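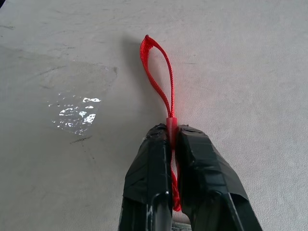
I have been putting off writing about the Kisent fingers for weeks, mostly because I didn't want to be rude about something a lot of people seem to like. The brochure says the soft pads will hold "any everyday object", and that phrase always makes me reach for the awkward things in the drawer. A red braided loop pinched between two fingers wrapped in black tape is as good a test as any I know, and the tape costs next to nothing. The weave bends whichever way it likes, the tail hangs down into the gap, and the short collar just above the fingertips is smooth enough to make me doubt any rubber that claims to grip everything.

So, the comparison. I ran the Kisent set and the taped pair on the same arm with the same Caltska controller, closing force left where it was. 177 tries each, spread over far too many evenings, with straps, cable ties, a sock and two sizes of washer. The Kisent pads were better on the washers. I'll give them that without arguing. On anything woven I could not find a difference I'd be willing to put money on, and I did look for one.

Jozefína Rusnák, who has used the Sönmez hand far longer than I have, wrote to say I was being unfair, and that the pads only come into their own once you set the closing speed properly. Maybe so. I slowed it right down and had another go with the straps. It looked gentler. I still wouldn't call it a better grip, and it made every run drag.

My other grumble is with the wrist camera. Imirero's software draws a nice green outline round whatever it thinks it has found, and people take that outline as proof. It happily outlined a shadow as though it were part of the strap. I have 3,380 saved pictures from these runs and I've only been through 1,081 of them by eye, so I'm not going to quote a success rate yet. I wish the people selling these things were as shy about it.

Tape does wear, and it creases at the tips, and I wouldn't want to defend it in front of a customer. The Kisent pads look far smarter. If your work is mostly hard, flat parts then buy them. Mine is mostly cloth and cord, and the pads are going back in their box until October, when the harder version is meant to come out. I'll try those on the same straps.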